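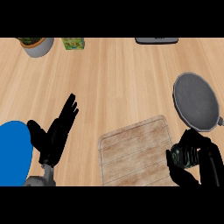 *Pale wood, long straight grain, and a potted plant at the back.*

19th October

I finished oiling the kitchen table last night. It came from the secondhand place in Andby in April and cost me 163 dollars, plus 11 for delivery. The old varnish had gone yellow, so I sanded it all off, starting at 80 grit and ending at 200.

Two coats of oil so far. The first one soaked in unevenly near the leaf joint and I had to go over that part again. I wiped off the extra with old T-shirts and laid them flat outside to dry.

The legs still need doing. One has a crack near the top that I want to glue first.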